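Since September I sell things second-hand on Tikeo, mostly small electronics and kitchen things. Several people asked me how I pack and post them, so I write it down in one thread. It will be long, sorry.

First, my situation. I live in Platgate, third floor, no elevator. The post counter is inside the Hassanpour stationery shop and it closes at lunch. This decides more about my selling than anything else.

I will start with the box. If you have the original box, use it inside a second box. Buyers like it very much and they write it in the reviews. 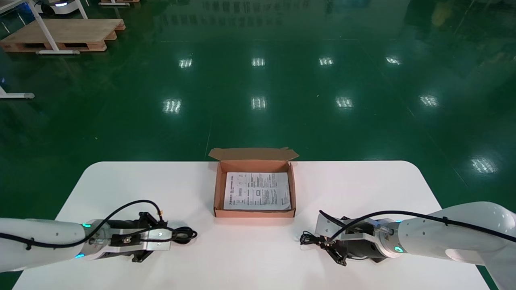
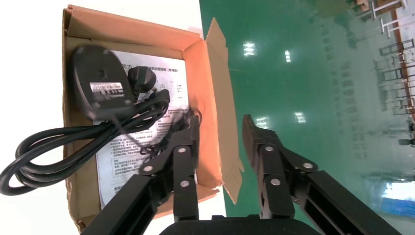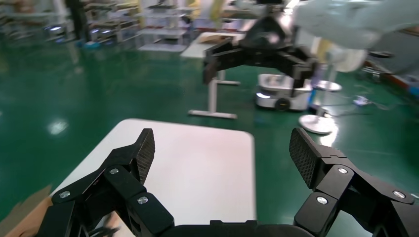
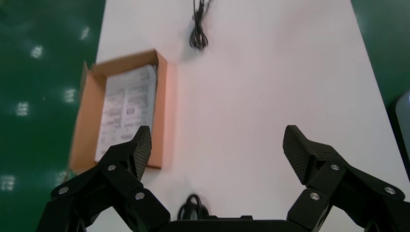 First and last: brown box, open, on a white table. Second: power adapter lying on the instruction sheet.

If you do not have the original box, do not worry. I sold a radio in a shoe box and the buyer was happy. Only tell it in the listing. I write "without original box" in the title, even if it makes the title ugly.

About the title. For the first weeks I wrote titles like a poem. "Beautiful lamp for cozy evenings." It had very few views. Now I write the brand, the model number, the color, the condition. The same lamp was sold on a Sunday evening.

The model number is usually on a sticker on the bottom or the back, in very small letters. I read it with the magnifier in my phone. Please check it two times. I once mixed up a 5 and an S and had to take the thing back at my own cost.

Price. I look at what was sold, not at what is listed. In the Tikeo app you can filter for this, but the button is hidden under the three dots. Anybody can list an old toaster for 500 and wait until they are old too.

I do not start very high to have room for bargaining. I tried it. People do not bargain, they simply scroll on. I put my real price and write "fixed price, thank you." Then some still bargain, but politely.

Messages. "Is it still available?" I answer "Yes, it is, good evening" and that is all. Before, I wrote three sentences and asked how they are. Most people never answered, and I felt a little bit silly.

English is not my first language, and at the beginning I was afraid of the descriptions. I used the words of the manufacturer and it sounded like a catalog. Now I write short. "Works. Small scratch on the left side. Cable is included." No complaints so far.

One word which made me trouble: "used." A buyer wanted to know how much used. I did not know what to say. Now I write it like this: "I used it every morning for one winter." They seem to like this better than stars or percents.

Scratches. Show all of them. I put my finger next to the scratch so the size is clear. A friend told me I am too honest and lose money with it. Maybe. But I got only one return since I started, and this was the one with the 5 and the S.

Cables. Please do not mix up your power adapters! I have a drawer with them and for half of them I have no idea. Now, when I put a device away, I wrap the adapter in paper and write the name of the device on the paper. For the old ones I compare the voltage and the plug, and if I am not sure I do not sell it with the device.

The same with instruction sheets. Put it in if you have it, also if it is in a language the buyer will not read. The drawings are often enough. If you lost it, search the model number and the word "manual," and send the buyer the link.

Filling. I keep the paper from everything I receive. Bubble wrap I buy only for glass. Old newspaper is fine, but it makes white things gray, so I put a clean sheet between. The thing should not move when you shake the box. I shake it next to my ear like a melon.

Tape. For a long time I bought the cheapest one and used three times as much. The brown paper tape from Hassanpour costs more, but you can tear it by hand and it goes into the paper trash together with the box. I am a bit in love with it.

Old labels: take them off or paint them black, completely. My parcel to Skundness went back to the first sender of the box, a shoe company. It took two weeks until somebody there answered me. The buyer was very kind about it, I must say.

Also write the address a second time on a paper INSIDE the parcel. A lady in the line at the post counter told me this and I do it since then.

Weigh at home if you can. My kitchen scale goes only to a certain weight, so for bigger ones I stand on the bathroom scale with the parcel and then without. The last one was 1351 grams on the kitchen scale, and the counter agreed with me. I was proud in a stupid way.

Do not choose the label size by feeling. I paid the difference more than once, and in the evening I saw the whole profit of a milk frother was gone.

Receipt from the post: I take a photo before I leave the shop. The ink on these papers becomes pale very fast, mine were empty after some weeks in my wallet.

Pickup in person. I do it only downstairs at the door, in daylight, and I bring the thing already packed but not taped, so they can look. If it needs electricity, there is a socket in the hallway near the mailboxes. Try it together, then nobody must write angry messages later.

What I do not sell anymore: chargers without a name, headphones that go in the ear, anything with a smell. Pots sell well, but the posting eats the money. Books I give to the shelf at the station.

Somebody asked in the replies if it is worth the time. With the hours counted, probably not really. But my hallway closet can close again, and I know now most of the people at the counter.

Edit for the two people asking about the paper tape: it is the wide one, on the lower shelf next to the envelopes. They had no more of it yesterday. New ones should come this week.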